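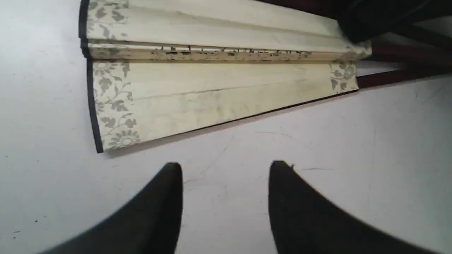

Ticket 70, Skukside stockroom: fan will not fold flat. Opened 27 August 2024. Item is a folding fan from the Shojaei order, returned by the buyer with the note "sticks halfway." Leaf is cream with a gray printed floral pattern at the ends. The strip between the two broad sections is ragged along its fold, with black and brown flecks, and there is a faint diagonal crease across the lower section. Pivot not yet checked.

Step 1. Opened and closed the fan 13 times on the table. It caught 2 times, both at the worn fold. No catch near the ribs.

Step 2. Moved the fan next to the white lamp with the outlets in its base. Kept it partly open and left the leaf alone. Lamp stays on the left, fan on the right, so the stem does not get in the way of the hands.

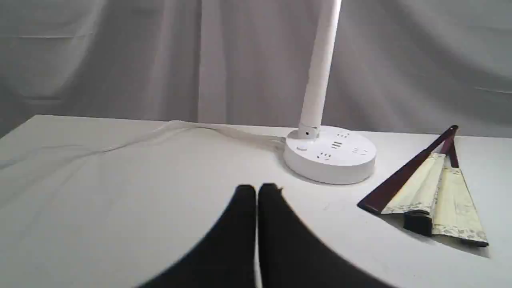 Step 3. Pivot check. Pin is tight, no side play. Ruled out.

Step 4. Pressed the worn fold under a Brolix board for 16 hours. Fan now closes with light pressure but still drags at the same place. The light was kept up above the table for the recheck, 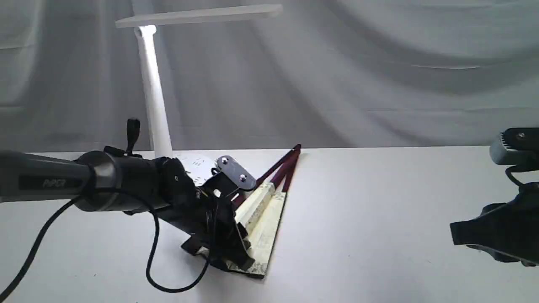 and the drag was confirmed at the fold only. Fostolach has replacement leaves from the June batch. Print match unknown; sample requested. Do not glue the strip before the sample arrives. Status: waiting on supplier.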